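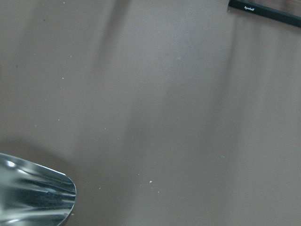
Memory and Storage Upgrades at Home: Workshop Tips

Updated October 1, 2025

Adding memory or a bigger drive to an older computer is a job for a clear table and a free evening. These tips cover desktops and most laptops with a removable bottom cover. If your laptop has its memory soldered to the board, only the sections on drives and on old parts will apply.

Before you buy

Look up the exact model number on the sticker under the machine and check it against the maker's support page. You want three facts: the type of memory (DDR3, DDR4 or DDR5), the most it will take, and how many slots there are. Laptop modules are shorter than desktop ones and do not interchange.

Compare the price per gigabyte, not the price on the box. Chip prices move a lot from month to month, and a kit that looked expensive in spring can look cheap by fall. If you know you will need two modules, buy them together as a matched kit. Adding a second one later often costs more, and the later one may not run at the same speed.

Used desktop memory is usually fine. Ask for a photo of the label and a few days to test it. Used drives are a bigger gamble, and I only buy them for copies of things I already have somewhere else.

Setting up the work area

Work on a hard surface, not carpet or a bedspread. Clear away drinks. Shut the computer down fully, unplug it, and hold the power button for a few seconds. On a laptop, disconnect the battery once the cover is off.

Touch a bare metal part of the desktop case before you handle anything, and again each time you come back to the table. A wrist strap is better if you have one.

Keep screws in order. Laptop screws often come in two or three lengths, and a long one in a short hole can crack the case or press into the board. I draw the outline of the cover on a sheet of paper and tape each screw where it came from. My old Brillholm laptop has 18 of them – the paper saved me twice.

Fitting the memory

Line up the notch before you push. Desktop modules go straight down and need more force than most people expect. Press on both ends until the clips close. Laptop modules go in at an angle and then fold flat. If the gold edge is still showing along most of its length, it is not all the way in.

If the machine will not start afterward, take the modules out and seat them again. Then try one at a time. Some computers stay dark for a few minutes the first time while they check new memory, so wait before you open it back up.

Run a memory test overnight. Mine made it through with no errors on the first kit, but a second kit from the Fustbridge swap meet failed in the first hour and went back.

Moving to a bigger drive

Copy your files to an outside drive first, even if you plan to clone. Open a few of the copies to be sure they work.

My last clone moved 217 GB and took 71 minutes through a cheap USB adapter. Plug a laptop into the wall before you start and turn off sleep mode.

Leave some of the new drive empty. Solid state drives slow down as they fill up, and a fifth free is a good habit.

Old parts

Wipe a drive before you sell it or give it away. Deleting files does not do it. Use the maker's erase tool, or encrypt the whole drive and then format it.

Store spare modules in antistatic bags, labeled with the size and type. A plain sandwich bag can build up static – use the bag the new part came in.

Dead modules and drives go to electronics recycling, never in the kitchen trash. Call ahead, as some drop-off sites take whole computers but not loose parts.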